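Towel folding cell: setup and maintenance meeting
Minutes, Sunday, 2 p.m., bench room at Drenis

Present: Lucimara Barbosa (chair), Solange Guimarães, Iida Aaltonen, Valdir Portela
Apologies: Sandamali Kumarasinghe (sent written comments, read out under item 3)
Minutes taken by: Iida Aaltonen

1. Previous minutes
Accepted with one correction. The May minutes say the finger alignment was "fixed." Valdir asked for this to be changed to "adjusted." He does not consider it fixed and did not at the time. Solange agreed to the wording, though she thinks the point is a small one.

2. Finger alignment, left arm
Valdir reset both fingers on the left arm on Friday's shift and ran 70 folds with the teal hand towels. By his tally 59 came out acceptable. Lucimara asked who decided what was acceptable. Valdir said he did, by eye, at the bench. Lucimara asked that the number not go to Promel until someone else has judged a batch using the same written rule. There is no written rule at present.

Solange said the count is still better than anything from the spring. Lucimara answered that the spring runs used different towels and a different table height, so she would not put the two side by side. Left open.

Discussion moved to the top corner of the fold. Valdir believes the finger comes down too far in and the loose corner is left standing up past the stack. Solange thinks the corner is already out of place before the finger touches it and blames the second fold. Both had been looking at the still in the bench log.
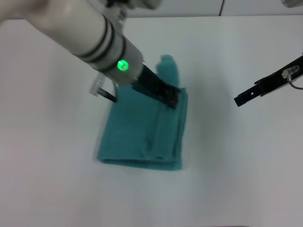 Left arm at the towel stack, finger down near the top right, corner flap standing up. Right gripper held off to the side.

Iida pointed out that one still will not settle which of them is right. Agreed to log the approach from start to finish on the next run and look at it frame by frame. Valdir doubts it will change his mind but will set it up.

3. Finger pads
The supplier, Gerkau, has offered a softer pad and says it will "eliminate slip on terry fabrics." Lucimara asked what fabric they tested on. Solange has asked them twice and received the brochure both times.

Sandamali's comments, read out by Iida: she is against changing pads and alignment in the same week, as we did exactly that last year and could not say afterward which one had helped. She would also like the old pads kept in a labeled bag this time.

Agreed: no new pads until the alignment question is closed. Solange will accept a sample set if it is free.

4. Right arm cable
Valdir wants the cable at the right gripper checked for strain at full reach. No fault has been logged. Solange asked if the check was needed, given that the arm has not missed a cycle. Valdir said that was also true of the left one up to the morning it stopped. Check approved, with the arm powered down and locked out.

5. Service interval
The Kashyap service plan calls for a finger inspection every 200 cycles. Iida went through the log and found the inspections signed off, several of them in the same pen and apparently at the same sitting. No one claimed them. Lucimara does not want to hear that the interval is too short or too long until it has been followed for a month. Sign-off will now need the cycle count written beside the initials.

6. Actions
Valdir: log a full approach on the left arm; check the right gripper cable.
Solange: ask Gerkau for test data in writing, third request.
Iida: draft a one-page rule for an acceptable fold, including the top corner.
Sandamali: judge the next batch without seeing Valdir's tally.
Lucimara: hold the Promel update.

7. Other business
Solange asked for the bench room key to be returned to the hook. Valdir had it.

Meeting closed at 3:10 p.m. Next meeting once the fold rule has been circulated.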